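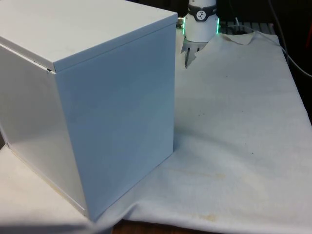 Cloth handling beside a white metal box, gripper at the raised fold.

Tistevik Soft Goods Kit

The Tistevik kit is a set of fingers, software and practice materials for arms that have to pick up cloth. It is sold by Bendis and fits most small tabletop arms with a standard wrist flange. Check the fitting list before ordering, as older wrists need the adaptor ring.

The fingers are thin and pale grey, with narrow tips made to get hold of a fold or a raised edge. They will not pick fabric that is lying completely flat. The software looks for a ridge first and, if it finds none, pushes the cloth sideways to make one — this adds up to 4 seconds to a pick.

Obstacles can be left on the table. Draw round a box or bin on the setup screen and the arm keeps its wrist clear of it. Marks and stains on the cloth do not need masking out, but patterned fabric needs its own profile. Khanyisile Cele at our Sarngate workshop can make one from a sample if you post it to her.

What you get
Finger set with spare tips
Adaptor ring
Pack of 14 practice cloths
Software licence for one arm
Printed setup guide

Not included: arm, controller, table, camera.

Care
Wipe the tips with a dry cloth at the end of each shift. Change them after 500 hours, or sooner if thin fabric starts to snag. Spare tips are sold in pairs.

Price and delivery
£1,837 plus VAT. Orders placed before noon leave Sarngate the same day. The next batch of adaptor rings is due in February — kits for newer wrists are not affected.

Setup help is by phone or on site. Ask for Fuad Lemma, and have the model number of your arm ready. Site visits are charged separately and need two weeks' notice.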